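Fuel Levy Deferral to Be Reviewed After Questions From Finance Panel
01/05/2018

The Zosari Ministry of Finance has confirmed that the scheduled increase in the regional fuel levy will be deferred while the department completes a review of its effect on household and freight costs. The increase had been expected to take effect at the start of the new budget period.

In a written statement to the Assembly, Deputy Finance Minister Santino Lucero said the decision had been taken jointly by the ministry and the Office of the First Secretary. The statement did not give the date on which the decision was made. Members of the Assembly's finance panel have asked for that information to be supplied before the panel next meets.

The levy was last adjusted two years ago, when the Assembly approved a schedule of increases intended to pay for road maintenance in the districts of Kairys and Sotia. Under that schedule, the rate was to rise by two cents per gallon. The ministry estimates that deferring the increase will reduce revenue by around $42 million over the full budget period.

Mr. Lucero told the Assembly that the shortfall would be met from departmental underspending and that no new borrowing was planned. He said that a full account of the savings would be published with the spring budget statement and that it would not be appropriate to identify individual programs before departments had closed their books. 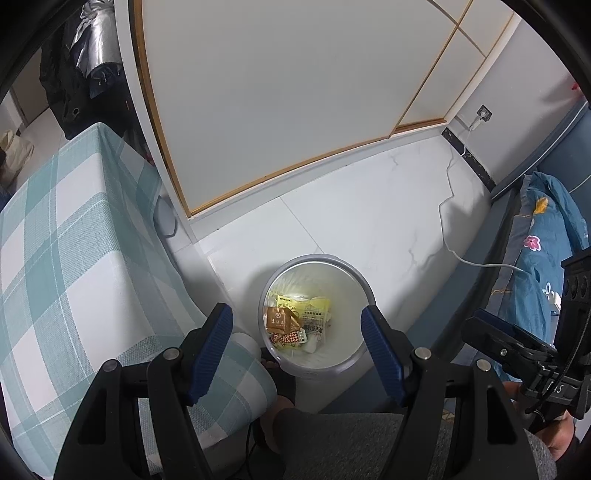 Opposition members questioned whether underspending on that scale could be relied upon. In a motion submitted to the clerk, they noted that the ministry had defended the planned increase in its most recent reply to the Assembly and had given no indication at that time that a deferral was under consideration. The motion asks the ministry to release all advice prepared for ministers on the subject, together with the minutes of any meeting at which the change was discussed.

The ministry said it would respond to the motion in the usual way. It added that advice to ministers is normally treated as confidential, but that factual material, including revenue projections, could be made available to the finance panel on request.

District authorities in Kairys and Sotia have been informed that road maintenance grants already awarded will be paid in full. Applications for the next round of grants will be accepted as planned, although the total amount available has not been confirmed. The Kairys district office said it would continue with resurfacing work on the Fakgate approach road, for which a contract has been signed. Sotia has postponed a decision on its own program until the ministry issues further guidance.

Freight operators have generally supported the deferral. In a submission to the finance panel, the Fakgate Haulage Association said its members had set their prices for the coming period on the assumption that the higher rate would apply, and asked for clear notice of any later change. The association also asked that the rate not be altered in the middle of a budget period.

The review will be carried out by the ministry's revenue division. It will consider the rate itself, the timing of future increases, and whether a separate rate should apply to agricultural vehicles. Residents and businesses may send written comments to the division until the end of January. Comments may be delivered by mail or left at any district office during public hours, and should include the name and address of the sender.

The finance panel has invited Mr. Lucero to give evidence in person. The hearing will be open to the public, with 20 seats available in the gallery of the Assembly building. A transcript will be placed on the Assembly's website once it has been approved by the clerk.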